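Chapter 7
Blood Pressure: Reading the Numbers

Lucyna Cieślak and Tsz-kin Yu

A blood pressure reading has two parts. The first is the systolic pressure, measured when the heart contracts. The second is the diastolic pressure, measured when the heart rests between beats. Both are given in millimeters of mercury.

Consider a reading of 112 systolic. Taken alone, it tells a nurse very little. The patient may have climbed stairs a minute earlier, or talked during the reading, or crossed her legs. For this reason a single reading is not used to diagnose high blood pressure in most adults. 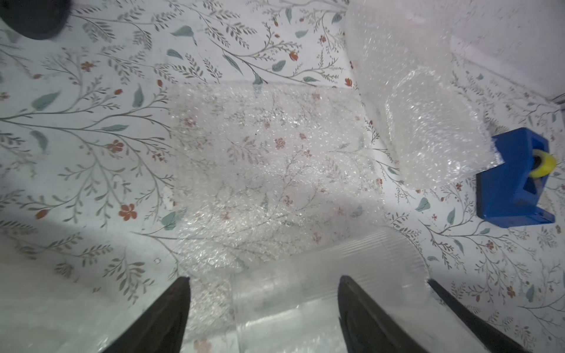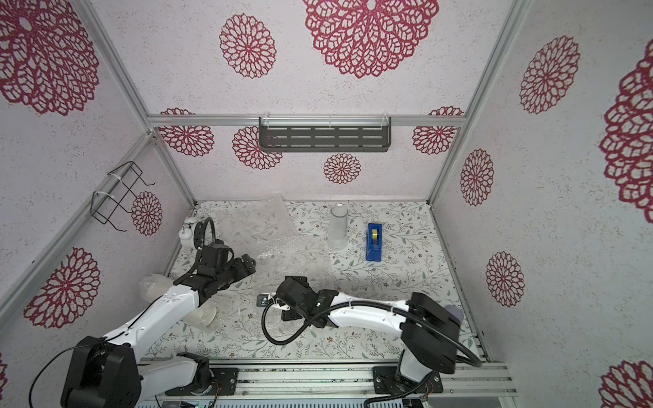
Reading time: 20 minutes

The chapter begins with the cuff. A cuff that is too small for the arm gives a reading that is too high, and a cuff that is too large gives one that is too low. Section 7.2 covers home monitors and how to keep a log. Section 7.3 deals with salt, weight and exercise, and Section 7.4 with medicines.

Key terms: systolic, diastolic, hypertension, cuff, pulse pressure

Before you read, write down what you ate yesterday and mark the foods you think were high in salt. You will need the list for Section 7.3.

7.1 Choosing and Placing the Cuff

Measure the upper arm halfway between the shoulder and the elbow. Compare the result with the range printed on the cuff.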